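Subject: Re: [Foltow-toys] Brick sorting before the Plitotham sale

On Tue 4 August, Tian wrote:
> Do we want the bricks sorted by colour or just bagged up mixed? I've got 11 bags
> here and no idea what is in them. Mixed is quicker.

By colour please. Mixed bags hardly sold in June, the single colour ones went by lunch. Can do 40p a handful again.

Anything chewed goes in the bin, dont wash it. Boards and wheels separate, I'll take those.
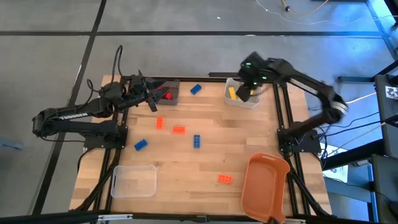
Colours go one to a tub, any old tub will do. Red in the dark one at the back, yellow in the white see-through one next along, and the blue and orangey-red ones still loose in the middle get done after. Long pieces can stick up, doesnt matter.

Can someone bring more freezer bags? Back online after tea.

Later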